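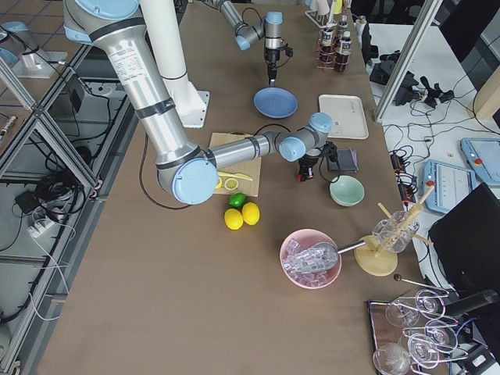 *Arbeitstisch mit brauner Platte, darauf Küchenutensilien und ein runder blauer Teller.*

# Jakab - Rezeptkorpus Getränke

Jakab enthält 3884 transkribierte Getränkerezepte aus handschriftlichen Haushaltsbüchern der Sammlung Cliselberg. Enthalten sind Aufgüsse, Sirupe, Punsche und Milchgetränke. Suppen und Kaltschalen wurden bei der Erfassung ausgeschieden, auch wenn die Vorlage sie unter "Getränke" führt.

## Dateien

- `rezepte.tsv` - ein Rezept pro Zeile, UTF-8, Tabulator als Trenner
- `masse.tsv` - Umrechnungstabelle historischer Hohlmaße
- `quellen.bib` - Nachweise der Haushaltsbücher

## Felder in `rezepte.tsv`

| Feld | Typ | Bemerkung |
|---|---|---|
| `id` | string | stabil, wird nach Löschung nicht neu vergeben |
| `quelle` | string | Schlüssel aus `quellen.bib` |
| `blatt` | string | mit r/v, z. B. `14r` |
| `text_dipl` | string | diplomatische Umschrift |
| `text_norm` | string | normalisierte Schreibung |
| `menge_ml` | integer | leer, wenn das Maß nicht auflösbar ist |
| `hand` | string | Schreiberhand, `?` bei unsicherer Zuweisung |

## Transkription

Die diplomatische Umschrift stammt von Magdolna Takács und Dezső Kovács. Abkürzungen sind in `text_dipl` belassen und erst in `text_norm` aufgelöst. Streichungen stehen in eckigen Klammern, Nachträge am Rand in spitzen.

Zur Kontrolle wurden 200 Rezepte von Irén Hajdu ein zweites Mal transkribiert, ohne Einsicht in die erste Fassung. Abweichungen betrafen vor allem Mengenzeichen und die Trennung von "Loth" und "Quentchen".

## Bekannte Probleme

- Das Maß "Seidel" wird einheitlich umgerechnet, obwohl die Bücher aus Grarnley ein kleineres verwenden. `menge_ml` ist dort zu hoch.
- 14 Rezepte der Quelle `skolley_b` brechen am Blattende ab. Die Fortsetzung fehlt in der Vorlage.
- Doppelte Einträge zwischen `skolley_a` und `skolley_b` sind Abschriften und bleiben erhalten.

## Version

Stand: Mai, Version 2. Geändert gegenüber Version 1: Feld `hand` ergänzt, Zeilenumbrüche in `text_dipl` durch `|` ersetzt.

Korrekturen bitte mit `id` und Blattangabe an Vilmos Mészáros.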